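3.2 Montage du poste bimanuel

Le poste a été assemblé dans l'atelier partagé Plernow, sur un établi ordinaire et avec l'outillage disponible sur place. Les deux bras sont fixés par des équilles noires à un profilé d'aluminium rainuré qui longe le bord avant du plateau. Ce choix permet de modifier l'entraxe sans repercer quoi que ce soit : il suffit de desserrer les vis et de faire glisser les supports. Après plusieurs essais, l'entraxe a été arrêté à 70 cm. Des parois gris clair ferment l'arrière et les côtés du volume de travail, ce qui limite les variations d'arrière-plan d'une séance à l'autre.

Le câblage a demandé plus de reprises que la mécanique. Dans la première version, les câbles étaient serrés contre les segments et tiraient sur les connecteurs dès que le poignet dépassait un quart de tour. Ils suivent désormais le segment blanc de chaque bras, puis forment une boucle libre au-dessus du poignet. Les cartes électroniques sont logées sous les supports de fixation. 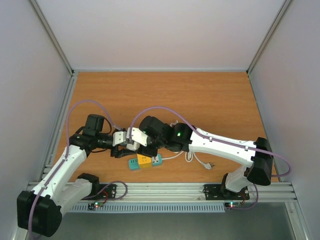
Figure 4. Poste bimanuel, pinces en vis-à-vis au-dessus d'une multiprise ; le cordon blanc et sa fiche reposent à droite sur le plateau.

La multiprise (figure 4) fait partie des objets du jeu Genholm, retenu pour les essais de manipulation d'objets à cordon. Le cordon n'est pas remis dans une position fixe entre deux essais. L'opérateur le repose à la main, sans gabarit, et seule l'orientation générale du bloc est contrôlée.

Chaque série comporte 24 essais. Entre deux séries, les bras reviennent à leur position de repos et le jeu des articulations du coude est vérifié. Un resserrage des vis du support droit a été nécessaire après la troisième série ; les essais antérieurs ont été conservés, l'écart mesuré à la pince restant inférieur au seuil fixé en 3.1.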